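Equipment Review: Grurnanex Two-Arm Teaching Station
Prepared by Rahel Steiner, Prirmont Technical Training Center
30 April 2021

The Center borrowed a Grurnanex station for 10 weeks in order to judge its value for introductory courses in robot teaching by remote control.
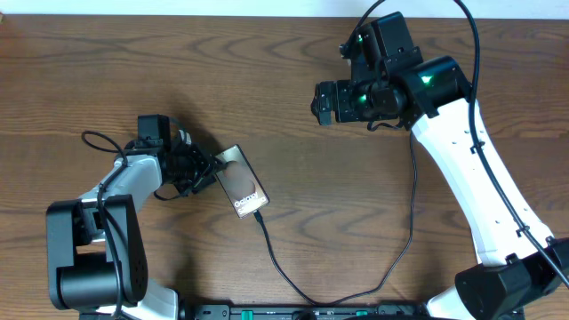
The operator holds a pair of hand controllers, and the arms follow. Each session is recorded and can be replayed or used for training. Trainees with no earlier experience were able to complete a simple pick-and-place demonstration within 40 minutes of instruction. Response was smooth at low and medium speed. In fast movements the arms lagged slightly behind the hands, and trainees learned to slow down.

Handling of small, flat objects was better than expected. A phone could be gripped by its edges and turned, although the operator receives no sense of grip force. Staff recommend starting at the lowest force setting. Work with a cord attached to the object took considerably more practice.

Cable management is the weakest point of the product. The supplied clips are adequate along the arm links, but cables lying on the table must be routed with care before every session. The printed manual gives this subject one paragraph.

Recording software is clear and stable. Storage filled after up to 75 demonstrations, and the export menu is slow. The comparable Tirkomier package exports faster but lacks the replay function.

Rating: 4 out of 5. The Center recommends purchase for supervised teaching rooms. A second review, covering the revised controllers, is planned for July.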